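Robot Learning Lab — Halthorpe Course Notes
Unit 7: Gathering Demonstrations
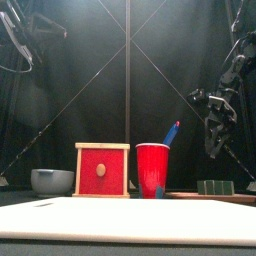

Figure 7.1. Two-arm station with the tabletop set: bowl, red box with knob, cup and marker, green block on its board.

Up to now we have treated the training set as a file that shows up on disk before the interesting part begins. This unit is about where that file comes from, and I think it is the most fun part of the whole course! You will spend more hours with your hands on the arms than on the model, and by the end you will read a loss curve differently.

What counts as one example

A demonstration, or episode, is one full attempt at one task, recorded from a start pose to an end pose. At each time step we store the camera images, the joint positions of both arms, the gripper openings, and the command that the operator sent. Keep the last two apart in your head. The command is what you asked for, the joint position is what the arm did, and the gap between them carries real information about contact. When a finger presses against something solid, the command keeps going and the joint does not.

Every episode also carries a line of text naming the task. We use the Nutano log format, which has a field for it. Fill it in before you record. Yes, before — after a long afternoon they all look alike.

Picking the objects

Look at the set in Figure 7.1 again and think about what each thing asks of a gripper. The knob on the red box is small and round, and a sloppy approach slides right off it. The marker leans in the cup at an angle, so a gripper pointed straight down has to turn its wrist or settle for a poor grasp. The green block sits low and flat-sided on its board, and the fingers need to come down squarely on either side. The bowl has a thick rim, a nice generous place to grab, and it also makes a good target for a drop. Four objects, four quite different problems, all within one camera view.

Notice the blue tape at the bottom of the cup, too. Small details like that are visible to the model. If every cup you ever record has tape on it, you have no idea whether the model has learned "cup" or "tape." Swap in a second cup for part of your set and find out.

The plain black curtain is there to keep the background steady. We start with a steady background on purpose and loosen it in Unit 9, when you will get to watch a perfectly good policy fall apart over a change of wall. (It is a great day. Bring snacks, but leave them outside the lab.)

How much to vary

New operators nearly always vary too little. You find a motion that works, you like it, and you repeat it. The result is a policy that is superb at one spot on the table and hopeless a hand's width away.

Between episodes, change:
the position of the object you are working with
the angle it faces, where that matters (the box with its knob, the marker in the cup)
the order of the other objects in the row
the start pose of the arms

Leave alone:
the cameras
the lights
the task wording

Spread the positions over the whole area you care about, including the awkward corners. A random draw beats your own sense of random, so use the Korletey placement script and put things where it tells you, even when it looks silly.

Good motions, bad motions, and recoveries

Move smoothly and at a steady pace. Long pauses are a problem: if you stop over the block for a while to think, the model sees many frames where the correct action is "do nothing," and it can learn to hover there forever. Plan first, then press record.

Do not throw away every episode with a mistake in it. If you miss the knob, back off, line up again and get it, keep that one! It shows the model how to get out of trouble, and clean demonstrations never do. Throw away episodes where you gave up, where a person's hand came into view, or where the arms touched each other.

Which arm should do the job? Choose one rule and stick with it for the task. If the left arm reaches for the marker in half of your episodes and the right arm in the other half, from the same layout, a simple policy may average the two and send both arms somewhere useless. We will meet models that handle this better, but you should see the failure once with your own data.

The class set

The target for the shared set is 2,000 episodes across all groups. That sounds like a mountain and goes by faster than you would guess — once your hands know the arms, you settle into a rhythm and the resets take longer than the tasks. Episodes go in the Fadadstead folder, one subfolder per group.

Before you upload, replay a handful from each session at full speed. Check that the images and joint readings line up in time, that the task line matches what you see, and that the last frame shows the task finished.

For next class

Record nine practice episodes of a single task from the set. Train the small baseline on them, run it, and write half a page on where it fails and which episodes you would add to fix it. Bring the replay files with you, we will swap between groups and try to guess each other's task line from the motion alone.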